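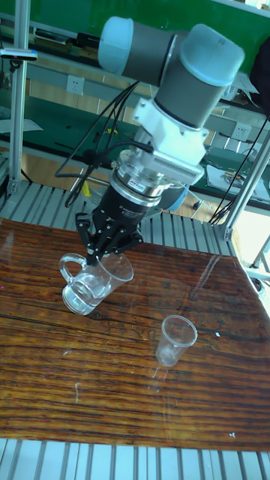 Stillgate Publishes Bench Guide for Robot Arms That Handle Glass

LERNALDEN – Stillgate has released a good-practice guide for labs and small workshops that use robot arms to handle glassware and other breakable items. The guide runs 45 pages and is free to download from the Stillgate website.

It covers single-arm benches where people work within reach of the robot. Existing safety standards still apply, and the guide does not replace a site risk assessment. It deals with the day-to-day points that operators asked about most often during a trial at 7 sites, among them the Cardoso teaching lab and the Calik repair shop.

Main points include:

Set the grip force limit for the weakest item on the bench and record it before each session.

Keep lifts low over the table when moving glass by the rim.

Secure cables at the wrist and check them through the full range of motion.

Stop the arm before anyone reaches in to pick up a dropped or broken item. Clear all pieces before restarting.

Log every breakage, including plastic items – even when no one was near the arm.

The guide also has 2 checklists, one for setup and one for shutdown, that can be printed and kept at the bench.

Stillgate will take comments through May. A revised edition will follow, with a new section on benches where two arms share a table. Sites that want to join the next trial can apply using the form on the guide's download page.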